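Skarnley lined wicker basket — review
Posted 29 January 2019 by Lingyun Hao

Quick one, I've got to be out the door in a bit. A couple of people asked about the basket after the airing cupboard post so here goes.

It's the Skarnley from Hotwood, the smaller oval one. Brown wicker, loop handle, dark flowery liner, pale trim round the rim. Looks like something for a picnic. I use it for towels. Small ones mostly, the microfibre cloths and hand towels that used to live in a heap on top of the machine.

First impressions

Came in a box far too big for it. Bit of a woody smell to begin with, gone after a week with the window open. Weave is tight, nothing snagging on the inside as the liner covers it all and folds over the top. That was my main worry as my last basket (seagrass, Figueroa, never again) pulled threads out of everything.

Liner is busier than I'd have picked. Little white flowers on dark. Has grown on me. Doesn't show fluff as much as I'd thought it would either.

Day to day

I fold straight next to it. Towel flat, one side over, then again, into the basket, next.

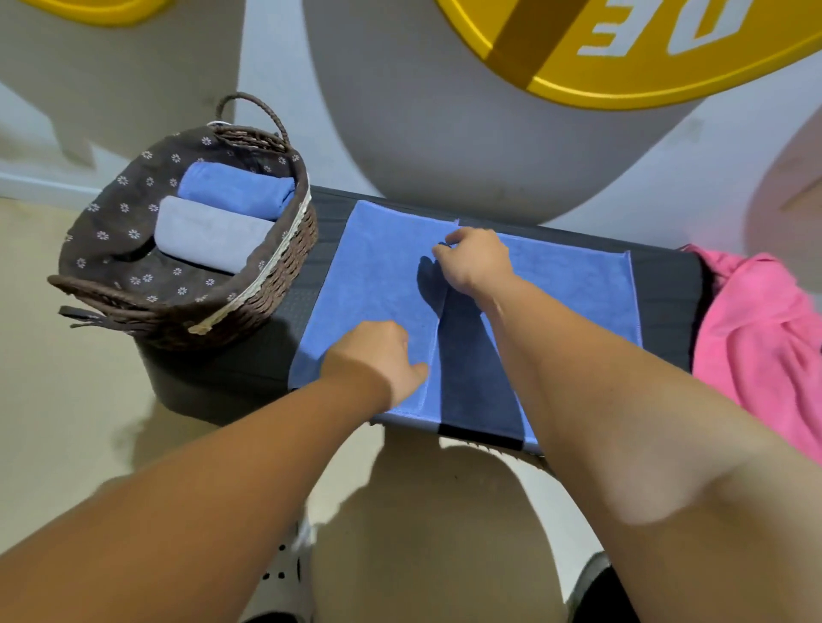
What I'd say is get your fold size right before you start filling it. Oval basket, rectangular towels, so you lose a bit at each end whatever you do. I started with halves, too wide, they rode up the sides and tipped. Thirds is better. Thirds and then in half again is best for the thin microfibre ones, they sit flat and you can pull one out without the whole lot coming with it.

Big bath towels, no. Don't bother. One fits and then you have a basket with one towel in it. Magnus Innes has the large Skarnley and says his takes bath sheets but he also says the base sags a bit so make of that what you will.

The handle is good. Stiff, doesn't flop down onto what you're putting in, and I can carry it up the stairs one handed with a full load of small stuff. It does get in the way a little if you're reaching in from the far side — turn the basket round, sorted.

Oh and the towels, seeing as I'll get asked. The blue and grey ones are Flakon microfibre. Fine. They hold a crease nicely which helps with teh stacking. Wouldn't use them for hair. 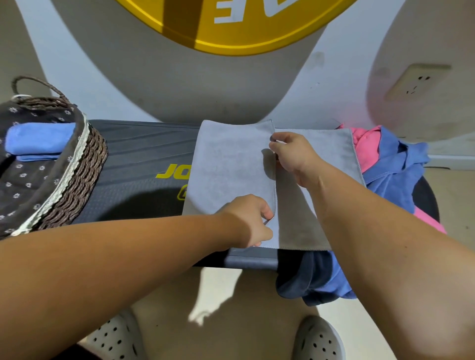 Things I don't like

The liner. It's tied in underneath with little ribbons and they are a pain to undo. I've washed it once. Cool wash, hung up, came out ok, but getting it back on evenly took me ages and it's still a bit baggy on one side.

The trim picks up dust. Needs a going over with a dry brush now and then.

Leather tab on the side, pretty but I've no idea what to do with it. Hung a peg on it for a while.

Also no lid. I knew that when I bought it, still want one.

Price and would I buy again

Paid £13 in the sale, full price is more than I'd go to for a basket this size. Hotwood have 2,849 reviews up for the whole range and I did not read them all obviously, but the moans I saw were mostly about the ribbons aswell.

Yes I'd buy again, for small towels, cloths, socks if you're a sock folder. Thinking of a second one in February for the bathroom if they do the plain liner.

4 out of 5. The missing one is for the ribbons.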